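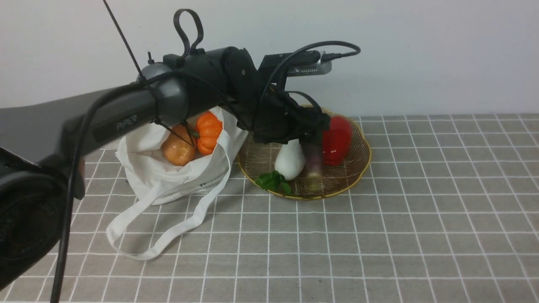 *PiPER arm over the basket, produce-sorting bench, Maurya student project.*

**Visit report: student manipulation course, Cirkdale**
Oct 3, 2018

The course runs out of a ground-floor teaching lab in Cirkdale and is taught by Harish Garg. It takes 24 students per session and ends in a team project. I was there for the project phase and spent most of the visit with the team called Maurya, whose task is to transfer vegetables between a cloth bag and a basket. Seema Katiyar leads the team and handled most of my questions.

## Task and setup

Each project gets one arm, one table and one written task statement. Maurya's statement is two lines long. The items may be placed in any pose, and the basket may be moved between trials. A trial is scored as a success if the item ends up fully inside the target container and the arm has returned to its rest pose within 300 seconds. Contact with the container is allowed. Tipping it over ends the trial.

The team chose real produce over the plastic set supplied by the course. Katiyar's argument is that the plastic set has uniform surface friction, and a controller tuned on it tells you little about an onion. The cost is that items have to be replaced, and weights drift from one set to the next. They log the weight of each item before a run.

## Data

Demonstrations are recorded by teleoperation. The team had 3,235 of them on disk when I visited, collected since June by students working in pairs, one driving and one resetting the table. Storage and labeling are done with Dedora, an in-house tool written by an earlier class. It is slow to load but it refuses to save an episode with a missing camera stream, and Garg considers that worth the wait.

Episodes are rejected for three causes: a dropped frame sequence, an operator pause longer than the limit, or a reset error. Reset errors are the largest group. Students forget to change the item order, and the set ends up biased toward one layout. Katiyar now prints a layout card for each block of trials and the resetter initials it.

## Wrist view

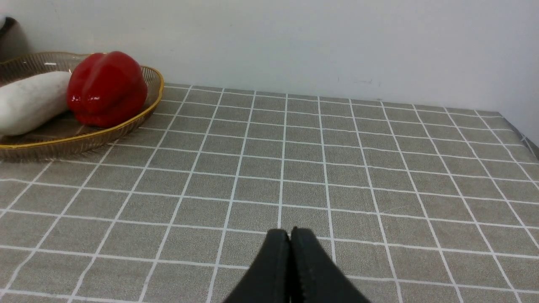 Grasp selection is the part of the project that still gets the most work. The policy proposes an approach angle from the wrist view and commits to it once the fingers are within a set distance of the item. Two items lying against each other are the hard case, and the tray with the white radish and the red bell pepper is typical: the pepper overlaps one end of the radish, so the visible part of the root gives a poor estimate of its center. The first version of the planner aimed at the middle of whatever it could see, and long items swung on lifting. The current version estimates the hidden length before choosing a grasp point. Katiyar would not quote a success rate for it, as the test block was incomplete.

The gridded tablecloth is used for coarse checks of camera alignment at the start of a session. Garg pointed out that cloth shifts and stretches, so calibration proper is done with a rigid target. I asked if the regular pattern helps the policy more than it should. The team plans a block on a plain surface to find out.

## Other projects

Plereo, the second team I saw, is working on folding small towels and was between software versions. Their arm was not running. They share Maurya's logging format, and both teams review each other's rejected episodes once per session.

## Notes for our own program

- The layout cards are cheap and could be adopted as they are.
- Weighing items before each run adds a few minutes. Worth trying on a small set first.
- Ask Garg for the Dedora episode checks in writing. He offered to send them.
- Our task statements are too long.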